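The T-shirt problem

My dresser has three drawers, and the middle one has not closed since September. It is the T-shirt drawer. I own 35 T-shirts, a figure I know only because I dumped them all on the bed one evening and then had nowhere to sleep until I'd dealt with them.

A good share came from the two years I lived in Salinas, where every 10K, chili supper and bank opening handed you a shirt at the door. One says Gavia Plumbing on the back. I have never met anybody from Gavia Plumbing, but I have painted two bathrooms on their behalf.

So I decided to learn to fold. My mother folded in thirds against her chest while watching TV, and I assumed the skill would arrive with age, like reading glasses. It has not. What I produce is a kind of envelope with a sleeve sticking out.

The Silby catalog will sell you a folding board. It has 593 reviews, and I read far more of them than I'd like to admit. One man had folded 400 shirts on his and wanted the world to know the hinge was fine. I closed the tab and went to find a flat surface.

The flat surface is most of it, I now think. A bed is too soft and a kitchen counter has crumbs. Dark cloth under a pale shirt is good, too – you can see where the edges are and whether the thing is straight before you start. 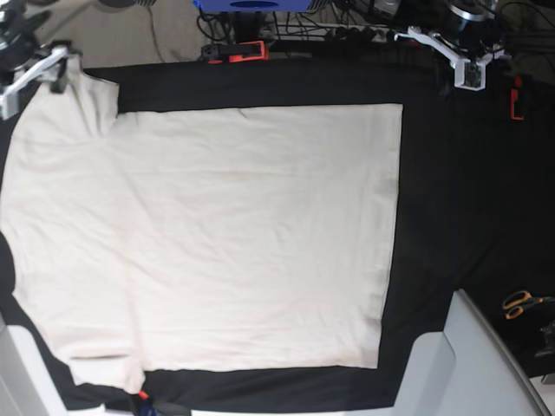

Off-white tee, spread out on the black cloth. Creases still in it.

After that it's sleeves in, sides in, then bottom to top, and smooth it with your hand as you go. My first 6 looked like something you'd find under a car seat. The later ones stand up on their own in the drawer, if they have a neighbor to lean on.

The drawer still doesn't close. I'm looking at the Gavia shirt.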